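December 1, 2019

**Wunderlich's simulated gripper passes 798 saved grabs**

I spent most of yesterday morning at Wunderlich's place in Gasholm watching a robot pick things up inside a computer, and I had a much better time than I expected to!

The project goes by Trosusow. It's a learning system for grasping, and right now it needs examples, lots of them. So the team runs a simulated arm through one pickup after another, steering it by hand with a controller that looks like it came off an old game console, and every good grab gets saved for the system to study later. When I walked in, the tally on the whiteboard was at 798. Back in August, when the work started, they were happy to have 192.

Each new round puts different stuff on a different surface – kitchen things, toys, whatever is in the object library that week – and the person steering gets one item to go after. I sat in on a round where the item was a firework rocket. It's a tall, skinny thing with a stick, and it gave the operator fits. She threw out four tries before keeping one. (Bad tries go in a separate folder, and I'm told they may get used too, but the team is still arguing over that.)

They let me have a go. I'd like to report that I added to the total. I did not. My best run knocked a mug clean over, and the mug was not even my target.

The reason for doing all this in simulation is mostly speed, plus the fact that a dropped object costs nothing and goes right back where it was at the press of a key. The catch is that a real gripper has to deal with slippery plastic and bad lighting, and I asked about that more than once. The answer I kept getting was that the Nirkau shop, across the river, will run the trained system on an actual arm once there's enough to train it with. The plan there is 300 real pickups, same kinds of objects, with the scores put up next to the simulated ones.

No date for that yet. The next batch of simulated rounds is already loaded, and it has a lot more tall, narrow items in it – the operator did not look thrilled.

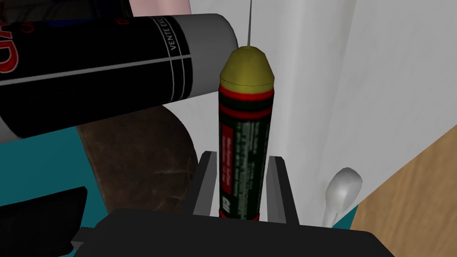 *The firework rocket between the gripper's fingers in one of the Trosusow simulation rounds.*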